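**Thread: Customs duty on small furniture orders, who's really paying it?**

**finlay_menzies**
OK so I run a two-person import shop in Testulcombe (chairs mostly, a few tables, the odd lamp) and I'm trying to get my head around the new tariff schedule before the October container. Everybody on the news keeps talking about it like the other country mails a check to ours. Well, my broker sent me the bill and it was 2,450 dollars, with my name on it! That's on one shipment from Kisik that I priced out back when the rate was half of this.

So I'm asking the small folks here, what are you doing? Raising prices now or eating it for a season and hoping the talks go somewhere?
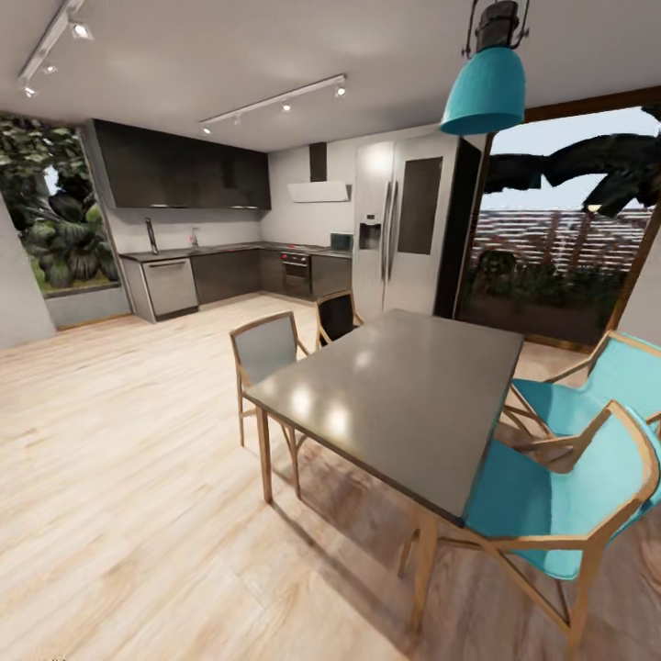
**nivenfreight**
Raise them now. I waited last time and I regretted it all winter. Customers can handle a price going up once. They hate it creeping up every month while you wait on a press conference.

**finlay_menzies**
See, I keep going back and forth on that. My biggest seller goes out at 213 and I've got this feeling that anything over that and people just go to the big chains, who bought a year's worth of stock early and can sit on it. I don't have a warehouse, I have half a barn. And the supplier says he'll split it with me, 50/50, but only if I commit to two more containers, which feels like a bet on politicians I don't trust to agree on lunch.
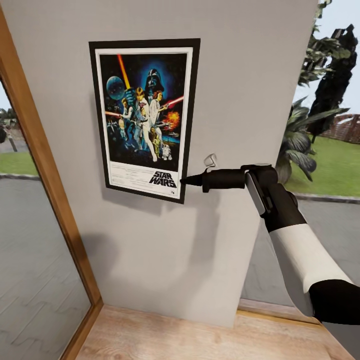 Also the 50/50 thing is off the old invoice price, so I'd be paying more than half once freight goes in. I did that math on the back of an envelope at midnight, so somebody please check me.

**ronja.l**
Your math sounds right to me. Ask him to knock it off the unit price in writing. Then the declared value goes down too and you pay duty on a smaller number. It has to be the real price you pay though, don't get cute with it!

**oldtablesaw**
Gonna disagree with most of this thread. Tariffs are the only reason the Somden mill still has a second shift. My brother-in-law works there. You guys got cheap chairs for years and a lot of towns paid for it. If your business only works at zero duty, maybe it's time to buy closer to home.

**finlay_menzies**
I asked Somden for a quote, twice. They don't do small runs, and I'd need a small run. I'd love to buy from them.

Stuff I've written down so far, tell me what's missing:

- Get the price cut on the invoice itself (thanks Ronja)
- Ask the broker to look at the classification codes again, mine were last checked before the schedule changed
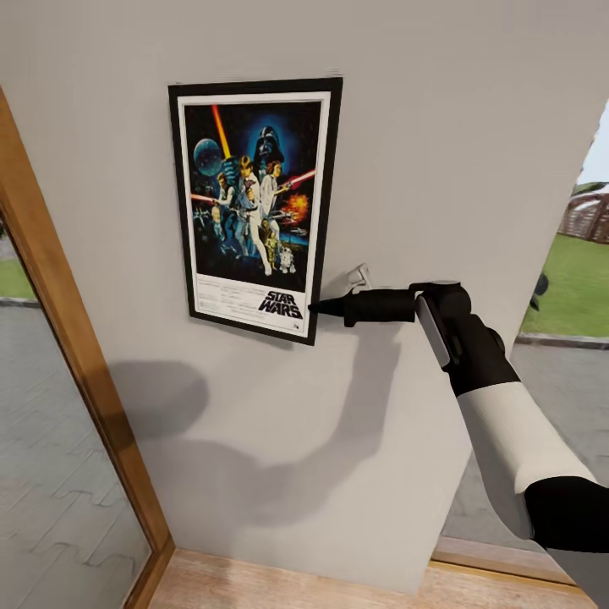 - Put a date on every quote I send out, good for 30 days and then we talk
- Call Somden one more time and ask for whoever runs the second shift

**nivenfreight**
Add a line about duty to your order form. One sentence saying the price moves if the rate moves. And I'd skip the two-container deal, you'd be stuck with it if the rate drops in spring.

**ronja.l**
I'd take one container and not two, myself. Niven and I never agree on this!

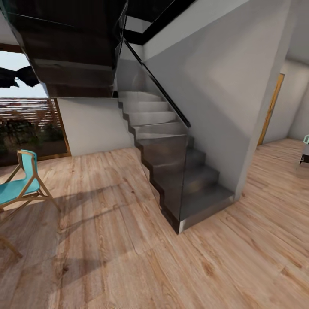
The thing I'd worry about more is how the codes work, because they go by what the piece is made of and what it's for, and a mixed product can land somewhere you didn't expect. I learned that on stair parts. Take a flight with a dark tinted glass balustrade and a slim black handrail on top: I wouldn't want to guess whether the pieces go in together or get split up by material, and I used to guess all the time. Get a ruling in writing before you order. Mine took forever but it saved me a fight later.

**oldtablesaw**
Fair enough on the small runs, I didn't know that. I'll ask my brother-in-law who to call. No promises, he's on nights.

**finlay_menzies**
That would be great, thank you! Broker calls at 9 tomorrow, I'll post what she says about the codes.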